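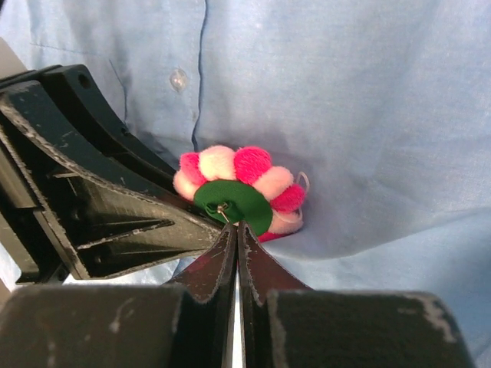

Menatia wrist camera and gripper: setup and care notes

Hi, and thanks for downloading! This README covers how I keep the Menatia arm going at my little workshop in Vuvcombe, plus the image set that comes off its wrist camera. I wrote most of it for myself, so it jumps around a bit.

What's in the folder

stills/ has 900 images from the wrist camera, all with the fingers in view.
checks/ has the finger alignment shots, 20 of them, taken after each refit.
notes.txt is my log. The spelling is terrible, sorry!

The stills are mostly small soft things, because that's what I care about: felt, yarn, pom-poms, pincushions, bits of ribbon. Some have a person standing close enough that their shirt fills the background. I left those in on purpose (plain tabletop pictures get boring fast, and so does anything trained on them).

The fingers

They're matte black plastic and they wear. You'll see grey edging all along the outer sides of both fingers and pale scuffs and chips on the body blocks under them. I used to colour the worn bits in with a marker so they'd look tidy on camera, and it rubbed off on a piece of cream felt, so please don't do that. Leave the grey alone. What I do care about is the tips. Run a fingernail up the inner face of each one and if it catches, swap the finger. I keep spares in a jam jar by the Fostilari power supply.

Swapping a finger:

Power off at the wall. The soft stop isn't enough.
Support the gripper with your other hand, undo the screws, slide the old finger off.
Fit the new one with the screws only just snug.
Close the gripper by hand until the tips meet, then tighten a little on each side in turn.
Power up, open and close it 20 times, and check the tips still meet.
Take an alignment shot and put it in checks/.

Pins! If you're working with pincushions like I am, keep the tips clear of the pin heads. They shine, they're tiny, and a scratched fingertip snags yarn forever after. I stop short, have a look through the camera, and then decide where to come in from.

The camera

Wipe the lens every 200 cycles with a dry cloth. Yarn fluff is the big enemy here, and it gets into the slots in the bracket too, so I go over those with a soft paintbrush while I'm at it. Even, diffuse light works best for me. The recesses in the bracket will still come out nearly black and I've given up fighting that.

Known problems

The first 135 stills were shot before I fixed a loose camera screw, so the fingers sit a touch lower in those. They're fine for looking at colours and textures, less good if you want the fingers in a steady spot.

The Pärn cable clip lets go if the wrist turns too far. I've put a second one on and so far so good.

To do

Print new fingers in a lighter colour and see if the wear shows less.
Label the rest of the felt pictures (a Sunday job, if it ever rains).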